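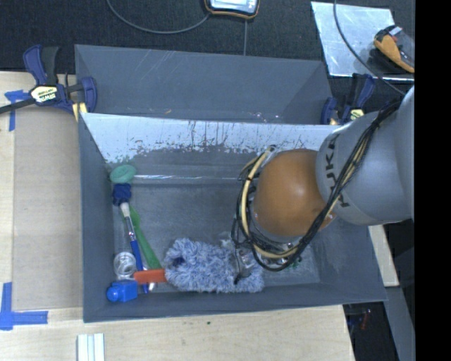

Exchange Rates for People Who Would Rather Not
Speaker notes

4 min read

Start with the coffee. Same beans, same cup, same bored person behind the counter, and the price at Dalow went up twice in one winter. The sign said "due to currency movements." Ask the room who has ever seen a sign saying the price went down due to currency movements. Wait. Let them look at each other.

An exchange rate is a price. It tells you what one kind of money costs in another kind. People get nervous about it because it comes with decimals and a man on television standing in front of an arrow.

Why it moves. Keep this short, last time it ate the whole talk. If people abroad want your goods, your bonds or your beach hotels, they need your currency to pay for them, and its price tends to rise. If your own people are buying more from abroad, they sell it to get the other kind, and it tends to fall. Interest rates pull too. Money likes to be paid for sitting still.

Then there is expectation, or what traders think other traders will think by lunch. Don't get drawn into this. Someone in the second row always wants to.

Now the Vitatow story. They sell garden furniture and buy nearly all of it overseas. They agreed on a bill in the supplier's currency in December, payable in spring. At that day's rate it came to 222 thousand dollars. By the time they paid, the dollar had slipped 8 percent against the other currency, and the same chairs cost them over 19 thousand more. (Slipping 8 percent means you pay 8.7 percent extra. Have the arithmetic ready, there is usually an accountant.)

Hervieu, who sell to them, were paid in their own money and noticed nothing. Pause here - the risk didn't vanish, it was simply parked at somebody else's house.

Forward contracts. You agree today on the rate you'll use later. If the market goes against you, you look wise. If it goes your way, you get a meeting about why you locked in so early. Trolau had four of those meetings in one year and then stopped hedging, shortly before they needed it.

Weak currency, good or bad? Ask for hands. Exporters up, anyone with a vacation booked down. Both are right, so don't referee.

If time is short, skip pegged rates and go to questions. If somebody asks where the dollar is heading, drink some water and point to the accountant.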